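**Oiling a worktop: how often do you really do it?**

**tiltgate66**
We moved into the Allereck flats in October and the kitchen came with a solid wood worktop. The handover leaflet says to oil it every 8 weeks. That seems a lot. I've done it twice with Illar oil and it still feels dry by the sink. Am I doing something wrong?

**mossy_kettle**
Every 8 weeks is the leaflet covering itself. Mine gets done twice a year. The bit by the sink always goes first, so do that part on its own and leave the rest.

**pdw30**
Disagree. Twice a year is fine if you live alone and eat toast. With children you want it done more often or you get black marks round the taps. Thin coats, wipe off after 30 minutes, leave overnight.

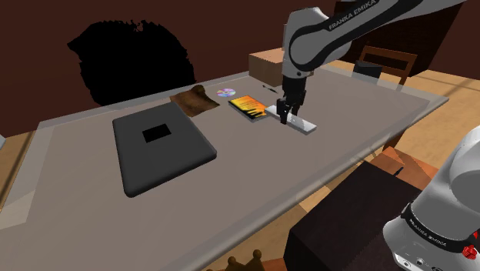 The other thing is sanding. If you never sand, the oil sits on old oil and goes sticky. I use a fine paper, with the grain, before every second coat.

**mossy_kettle**
Sanding every second coat is far too much. You'll wear a dip in it.

**pdw30**
Mine is over 30 years old and there's no dip.

**hallstairs**
I gave up on oil and put Polat hard wax on. Costs more but I've left it alone for 2 years. You do have to strip the old oil first, and that took me a whole weekend.

**tiltgate66**
Thanks all. I'll sand the sink end and try thin coats before I spend money on wax. Does the Polat one go yellow?

**hallstairs**
A bit, on pale wood. Try it on the underside first.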